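Search this site Enter keywords Go

When the arm keeps squeezing

The first thing the lab engineer wants to talk about is the noise. Most people who build robots will tell you about the day the robot finally worked. This one leans across the desk, grinning, and makes a small grinding sound through the teeth.

"That's what it sounded like! Like somebody chewing a pencil, very slowly. And I loved it, because after weeks of looking at log files we had something you could hear."

The engineer works on bin picking at Climik, a small firm in Trellevside that writes software for robot arms. The job is to reach into a bin of mixed things and lift them out one at a time, whatever they are and however they landed. The fault that took over the summer there had to do with letting go, or more exactly with not knowing when to stop holding on.

It began in July. The arm would go down for an item, close its fingers, lift, carry, open. Then every so often it would close its fingers and simply stay there, pushing harder. The program thought the fingers were still on their way. The fingers had already arrived.

"So the controller is asking, are you closed yet? And the gripper says no. And the controller says, okay, more force please. You can see where that goes."

Where it went, on the worst afternoon, was a cracked plastic handle and a bent fingertip. No one was hurt. The engineer is quick to add that a hand was closer to the bin than it should have been, reaching in to straighten an item while the arm was paused.

"Paused is the word I want people to think about. The arm was paused. The gripper wasn't! They were on two separate circuits, and the pause button on the screen only talked to one of them. I had been working beside that thing for months and I would have sworn to you that paused meant paused." 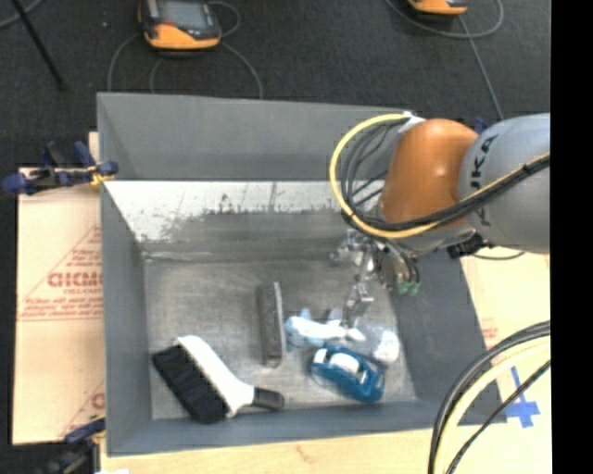 TRELLEVSIDE, September 14, 2020

The search for the cause is the part the engineer clearly enjoys most, and the story comes out fast, with a good deal of drawing on the backs of envelopes. The team had logged 2,420 picks by then. In 41 of them the gripper had reported itself open when it was shut. There was no pattern by time of day and none by how long the machine had been on.

"We blamed the software first, of course, and I rewrote that piece twice. Lovely code. Made no difference at all."

Next they looked at the items. Hard things with flat sides, like a tape dispenser, hardly ever set it off. Cloth did it far more often, and so did anything crumpled. For a few days everybody was certain that soft material was fooling the finger sensor, and a long email went out saying so.

"I wrote that email. It had a chart in it. It was wrong, but it was wrong in a useful direction, and I'm still sort of fond of it."

Cloth turned out to matter for a simpler reason. To get hold of something soft lying flat, the arm has to go lower and turn its wrist further, and at the end of that turn the signal cable was being pulled tight over the joint. A wire inside had broken. Straight, the two ends touched. Bent far enough, they parted, and the gripper's answer never got through. The software read silence as "still open."

"One wire! I cut the jacket back and there it was, and I ran down the hall with it. I think I showed it to people who don't even work for us."

The wire was replaced the same day, with more slack in the loop. What came after took longer, and the engineer thinks it is the bigger story. Silence from the gripper now counts as a fault and stops everything. There is a limit on force that the program can't talk its way past. The pause button on the screen has been renamed "hold motion," and anyone who wants to put a hand in the bin has to press the red stop first, which cuts both circuits.

"It's slower, sure. You press it, you reach in, you reset, you wait for the arm to find itself again. I've timed it and I've stopped complaining."

Since the repair the arm has made 1,097 picks without a false report. The engineer would like to see that number get a lot bigger before calling the matter closed, and has started bending the new cable by hand every morning while watching the signal on a meter.

The broken one is in a desk drawer, and it comes out again before the visit is over. "Hold it by the ends," the engineer says. "Now bend it. Watch the meter. There! Did you see it drop?"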